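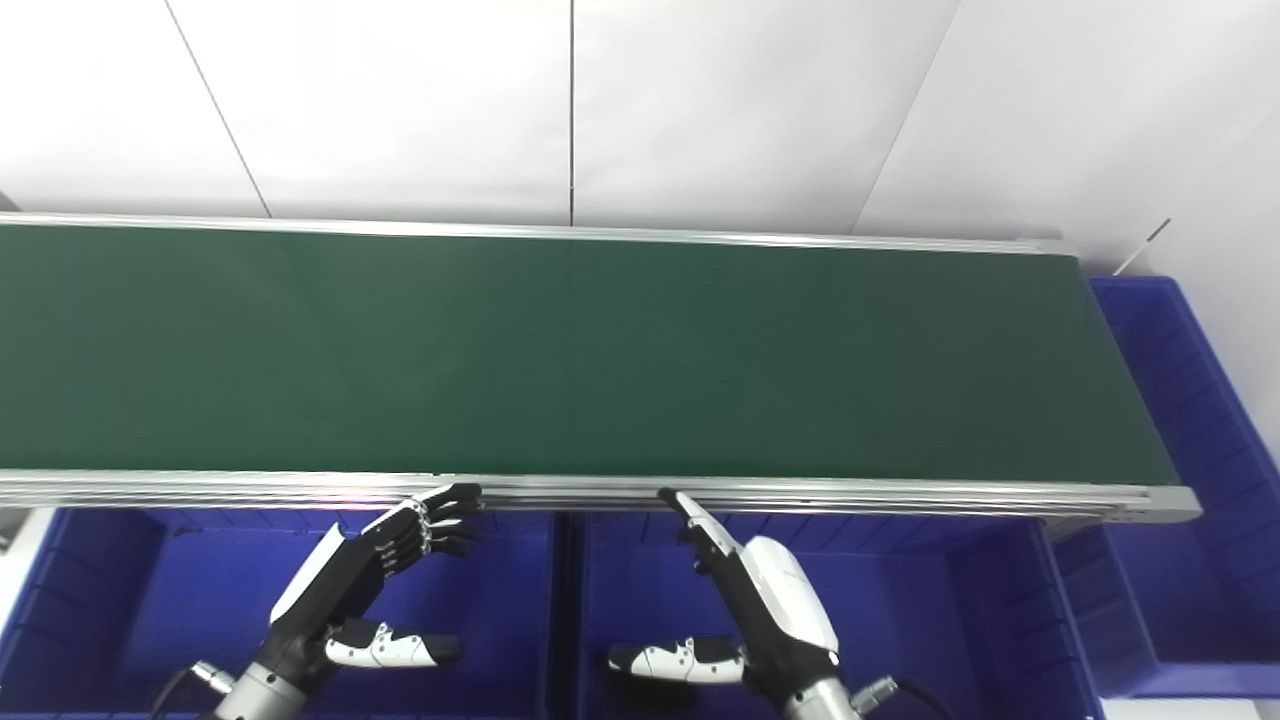
An empty conveyor belt with a dark green surface. Parcels bound for Garnholm have been scarce this week.

Garnholm waits on its fruitcakes

GARNHOLM, December 20, 2020 — The town's annual fruitcake exchange, in which residents mail each other a dessert that few of them will admit to eating, has run into trouble with the post.

Of the 286 cakes entered this year, 108 had reached a doorstep by closing time at the Grernent Street post office. The rest are believed to be somewhere between there and the regional depot at Naidoo, 14 minutes away by car and, at present, nine days by mail.

The exchange normally takes place in the school gym, where cakes are swapped by hand and then left in coat closets until spring. With gatherings off the calendar, organizer Uldis Urbonaitė moved the whole thing to the mail and asked everyone to send theirs by the first week of December. Nearly 200 people did. The others sent theirs when they felt like it, in keeping with local custom.

"A fruitcake is the one thing you can safely lose for a month," Urbonaitė said. "I'd be worried if these were eclairs."

The depot blames the usual holiday crush, made worse by a year in which everyone bought everything online. It has asked senders to stop calling to find out where their cakes are. It has also asked whoever wrapped a four-pound loaf in newspaper and a single rubber band to come in and identify it.

Some entrants have taken matters into their own hands. On Zudon Road, two neighbors who had drawn each other's names gave up on the mail and met at the fence, only to remember that both cakes were already in the system. They traded jars of pickles and went back inside.

Judging was to take place by video call tonight. It has been put back to the first Saturday on which most of the judges have something to judge. The prize, a 100-dollar gift card to the Garnholm bakery, has been mailed to the town hall for safekeeping. It has not arrived.

Entrants who receive a cake with no name on it may keep it. Returns will not be accepted.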